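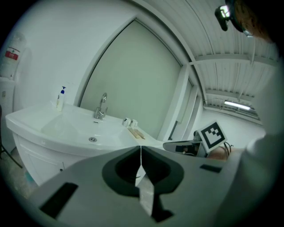

Gripper trouble at the sink: your questions, my answers

Hi, I'm Dzintra. I run the recording sessions for the Kivi bathroom tasks, and since the May fault I get the same questions over and over (mostly from new operators, sometimes from people who just want the gossip). So I wrote them up. Last updated July 14, 2018.

What went wrong, in plain words?

The right-hand gripper stopped knowing where it was. We work with two hand-held grippers, and the software follows each one by its black-and-white markers. Partway through a run the right one's position started sliding off to the side while the operator's hand was perfectly still. Then it snapped back. Then it did it again! We lost 158 recordings to that before anybody caught it.

Was it the markers?

That was my first guess, and I was wrong. I reprinted a whole set, glued them on very carefully, and felt pretty smug until the drift came back after lunch. The real trouble was the cable. The connector had worked a little loose inside the grip, and every time the wrist rolled past a certain angle the signal dropped out for a moment. The Coltideck logger we use fills short gaps by guessing, so the files looked fine unless you plotted them.

Why did it only show up at the sink?

Because of the way you have to twist your wrist there. Small things sit on a countertop, there's a tall faucet in the way, and you end up coming in from odd angles. On our flat table tasks you hardly roll the gripper at all, so that cable had probably been bad for a while and we never bothered it enough to find out.
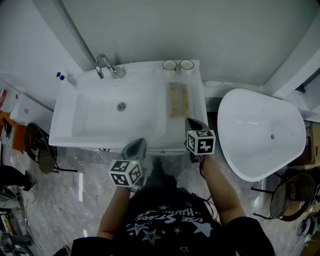 So the first thing I ask operators now is to stand square to the vanity, both grippers in front of them, and do a slow roll with each wrist before they touch a thing. Watch the live plot while you do it. If the line jumps, stop and come find me.

Could anyone have been hurt?

By a drifting position file, no. The part that did worry me was later, when Ivars played one of the bad recordings back on the Stukier arm. It followed the drift exactly as told and swung 11 centimeters wide, straight into the side of a cabinet. He was behind the line and had his hand on the stop button, so the only casualty was some paint. But I didn't sleep great that night — he's my brother, and he does like to lean in.

What changed after that?

No recording goes to an arm until it has been through Annelies's gap check, which throws out any file where the logger had to guess. First playback is always at low speed with no people inside the line. And there's now a clamp on each cable where it enters the grip, so a tug on the cable doesn't reach the connector.

My gripper's light is green. Doesn't that mean it's fine?

Nope! On our units green means it has power and a link at that moment. The bad one stayed green through nearly all of this, because the dropouts were too short for the light to notice. Please don't use it as your check.

The cable snagged on something. Can I just carry on?

Please don't. Finish the motion if you safely can, put the gripper down and mark the run as suspect. Then do the wrist roll again. I would much rather toss one recording than hunt for it later in a pile of 3000.

Can I tighten the connector myself?

I know it's tempting, and I know you own a screwdriver. Leave it for Mizanur. He opened up 2 grippers after the fault and found the second one was starting to go the same way, so he wants to see each one before it gets touched.

Did we get any of the lost recordings back?

A few. Where the dropout came at the very end, after the objects had been put down, Annelies trimmed the file and kept the rest. Everything else we're redoing, bit by bit. The Kenau room has slots open for it, and Zane keeps the sign-up sheet, so bug him and not me.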